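As regras de uma sala com robôs
Explicado para leitores dos 9 aos 12 anos
Texto: Piroska Sárközi

Uma regra de segurança é uma instrução escrita que todas as pessoas de um lugar seguem da mesma maneira. Nas salas em que se trabalha com robôs e com ferramentas motorizadas, as regras existem antes de a primeira máquina ser ligada. 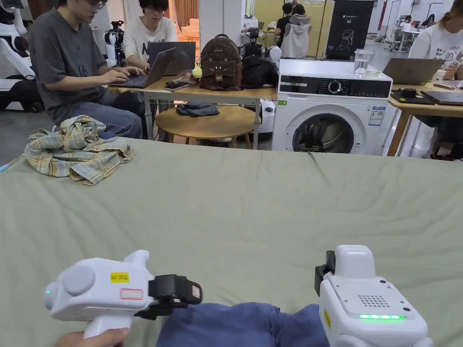

Algumas regras valem para um país inteiro ou para muitos países. Chamam-se normas. Uma norma é preparada por técnicos que discutem cada frase até chegarem a um texto comum. Outras regras valem apenas para uma sala e são escritas por quem lá trabalha. As duas espécies funcionam em conjunto: a regra da sala pode ser mais exigente do que a norma, mas nunca menos.

O que é um perigo e o que é um risco

Estas duas palavras parecem iguais, mas os técnicos usam-nas com sentidos diferentes. Perigo é aquilo que pode causar dano. Uma garra que fecha é um perigo, porque pode apertar um dedo. Risco é a combinação de duas coisas: a probabilidade de o dano acontecer e a gravidade desse dano. Se a garra fecha devagar e com pouca força, o perigo continua a existir, mas o risco é menor.

À análise destas duas coisas chama-se avaliação de riscos. Faz-se por escrito e repete-se sempre que muda uma máquina, uma mesa ou uma tarefa.

A ordem das soluções

Depois da avaliação, escolhe-se o que fazer. A ordem é fixa.

Primeiro, tenta-se eliminar o perigo. Uma aresta cortante pode ser arredondada na fábrica.
Depois, colocam-se proteções, como uma tampa ou um limite de força.
Por fim, avisam-se as pessoas com etiquetas, manuais e formação.

O aviso fica em último lugar porque depende de alguém o ler. Uma tampa protege também quem está distraído.

Etiquetas e luzes

Em muitos países, o amarelo com desenho ou letras escuras significa atenção. As etiquetas de aviso são coladas na própria máquina e não devem ser tapadas nem arrancadas. Se uma etiqueta se estragar, substitui-se por outra igual.

As luzes indicam o estado do aparelho. O significado de cada cor está no manual, e é preciso lê-lo: o verde de um aparelho pode não querer dizer o mesmo que o verde de outro. Uma luz apagada também não prova que a máquina esteja desligada da corrente.

Regras da sala Wasance

A sala Wasance, onde se estuda como ensinar máquinas a lidar com roupa, tem um regulamento de 2 páginas. O responsável é Sekar Sinaga. Alguns pontos:

Ponto 1. Antes de pegar numa ferramenta com garra, prender o cabelo comprido e tirar anéis e pulseiras.
Ponto 2. Manter os dedos fora do espaço entre as partes que fecham.
Ponto 3. Na superfície de trabalho ficam só as peças de roupa e as ferramentas da tarefa. Copos e telemóveis ficam noutro lugar.
Ponto 4. Ninguém entra na área de movimento de um robô ligado sem avisar o operador.
Ponto 5. Qualquer pessoa pode mandar parar o trabalho – mesmo um visitante.
Ponto 6. Um aparelho com defeito recebe um cartão e não volta a ser usado até ser verificado.

O regulamento é revisto todos os anos, em janeiro. Na última revisão, Liya Berhe propôs juntar ao ponto 6 o nome de quem encontrou o defeito, para que o técnico lhe possa fazer perguntas.

Palavras usadas neste texto

Garra: parte que abre e fecha para segurar objetos.
Norma: documento técnico com requisitos comuns.
Operador: pessoa que comanda a máquina.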